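Search this site Enter keywords Go

Pre-purchase inspection checklist: two-arm small-parts cell, Listero line, April budget round

Scope: fingers, mounts, cabling and work surface. Controller and software are on a separate sheet. Status is OK, HOLD or BUY. Comments are for the purchasing file.

1. Guarding and stops
1.1 E-stop within reach of both operator positions. OK
1.2 Stop category matches the Fester quotation. HOLD. The quotation lists one stop circuit for two arms. Ask for a revised drawing before the order goes out.
1.3 Floor marking. BUY. One roll, charge to consumables.

2. Gripper fingers 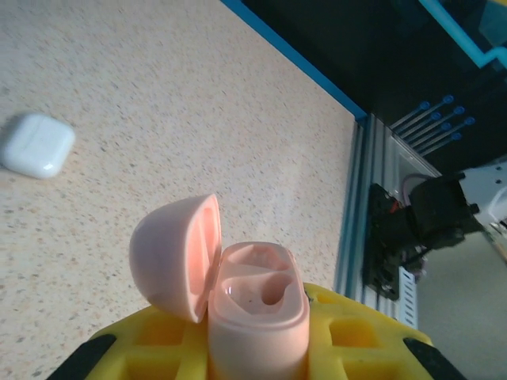

Finger replacement is the largest recurring line in this plan and was left out of last year's request. Budget 14 spares at $40 each. Inspect the ribs between the recesses for cracks at every changeover, with particular attention where a part is wedged into the middle of the yellow structure, as with the pink earbud case. An open hinged lid puts the load off center, so test with the lid open as well as closed.
2.1 Spare fingers on the shelf. BUY
2.2 Finger screws marked after torque. OK
2.3 Black pads secure. OK. Add pads to the spares list as a separate item.

3. Cabling and mounts
3.1 Strain relief at wrist. HOLD. Górecki offers a longer cable set. Get the bend radius in writing.
3.2 Extrusion joints tight. OK
3.3 Arm base bolts. OK. Recheck after the first 800 hours.

4. Work surface and two-arm reach
4.1 Shared zone defined in the layout drawing. HOLD. The Claltorero drawing shows the zone for one arm only.

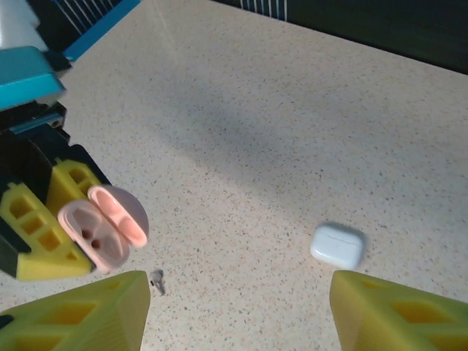
4.2 Minimum clearance between grippers set and recorded. HOLD. Use the value from the risk assessment once 4.1 is closed. Do not carry over the single-arm figure.
4.3 Loose items removed before start-up. OK. Add a parts tray to the order, five pieces.
4.4 Surface clean, no chips at the edge. OK

5. Release
HOLD items go back to the supplier named in the comment. BUY items may be ordered now. The main order stays open until 1.2, 3.1, 4.1 and 4.2 are signed.

5 comments | 14 shares

Related items
Fester quotation review: stop circuits
Spare parts budget worksheet
Górecki cable sets: lead times
Lockout checklist for bench-mounted arms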